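**Subforo: Brazos y pinzas caseros › Proyectos en curso**

# Brazo que pesa fideos en la encimera de casa (y opina sobre ellos)

**Oltisska** – viernes, 23:40

Sigo con el brazo de la cocina. Resumen para quien no haya leído el hilo viejo: brazo de segunda mano, pinza de dos dedos hecha por mí, una cámara pequeña en la muñeca y otra fija mirando la encimera. La tarea consiste en coger una maraña de fideos finos secos, pesarla en la báscula y pasarla al plato. Mi abuela lo hacía sin firmware.

Los dedos son negros mate porque los primeros, blancos, le parecían fideos al detector. Se agarraba a sí mismo con una convicción admirable.

Lo que ve la muñeca con la maraña sobre la báscula:

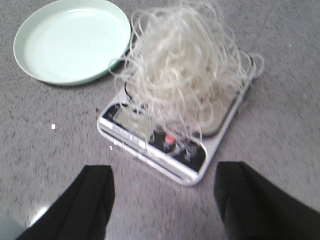

## Lo que me trae de cabeza

- Los fideos caen por delante del panel y tapan parte de la pantalla. Leer el peso por cámara desde ahí es una fantasía.
- La maraña no tiene bordes. El programa pide una caja alrededor del objeto y yo le doy una nube.
- La pinza cierra a fuerza fija. Con poca, se escurren; con mucha, hago sémola.

Llevo 180 intentos grabados y 30 que enseñaría a mi familia. Se aceptan ideas y pésames.

---

**mingte_lau** – 23:58

Lo de leer la pantalla con la cámara es buscarse problemas. Abre la báscula, saca los cables de la célula de carga, ponle un amplificador y olvídate de la óptica. Una tarde de trabajo.

**Oltisska** – 00:06

La báscula es de la casa, y en la casa vive más gente. Si la abro, el siguiente objeto que pasa por la pinza soy yo.

**Siu-fong Wei** – 00:15

Discrepo con Ming-te. Para saber si ha soltado la maraña no hace falta el peso exacto, te basta la cámara fija. Compara la plataforma vacía con la ocupada y listo. ¿Tienes algo desde ese lado?

**Oltisska** – 00:31

Tengo. Desde la fija la báscula se ve entera, con la plataforma negra despejada y el plato a la izquierda, también vacío. El contraste negro contra fideo claro es un regalo. El contraste cortina clara contra fideo claro ya es otra cosa: arriba hay un borrón blanco y peludo que el detector clasificó como «fondo» con un 0,97 de confianza.
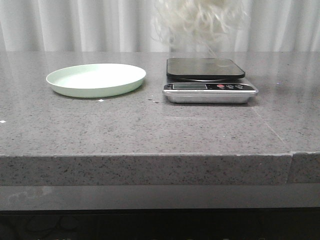
Así que para la plataforma me sirve, y para seguir la maraña en el aire, no. He probado a restar el fondo y ahora detecta los pliegues de la cortina, que por lo visto son unos fideos estupendos.

**Hui-mei Leung** – 00:44

Cuelga una tela oscura detrás. De nada.

**Oltisska** – 00:47

Llevo tres semanas con esto y 2302 líneas de código, 1066 de ellas dedicadas a no colgar una tela. Déjame terminar.

**mingte_lau** – 01:02

Insisto: visión para colocar, célula de carga para pesar. Lo demás son ganas de sufrir. Y si no quieres abrir esa báscula, compra otra y abre la otra.

**Siu-fong Wei** – 01:10

Y yo insisto en que ha preguntado por la pinza y llevamos media noche hablando de básculas. Oltisska, ¿qué cierre usas? Con fibras secas a mí me fue mejor entrar con los dedos muy abiertos, bajar hasta casi tocar y cerrar despacio, parando cuando sube la corriente del motor. El umbral lo sacas a mano con media docena de pruebas.

**Oltisska** – 01:19

Cierre por posición, como un salvaje. El controlador da la corriente, pero la lectura va a saltos y no me fiaba.

**Siu-fong Wei** – 01:24

Fíltrala. Media móvil de pocas muestras y cierre más lento que el filtro. Si aun así salta, mira la masa común antes de culpar al controlador.

**Chiang** – 07:52

Leo esto desayunando. Un apunte: en la vista de muñeca hay un reflejo blanco fuerte en la piedra, cerca del dedo izquierdo. Si el detector busca cosas claras, ahí tienes otro fideo gratis. Fija la exposición y baja la luz de ese lado.

**Oltisska** – 08:30

Eso explicaría por qué a ratos baja a pellizcar la encimera. Yo lo achacaba al carácter.

Plan para esta tarde: corriente filtrada, exposición fija y la tela. Ming-te, lo de la segunda báscula me lo estoy pensando, pero no se lo digas a nadie de mi casa.

**Hui-mei Leung** – 08:33

Tela oscura y mate, que si brilla vuelves a empezar.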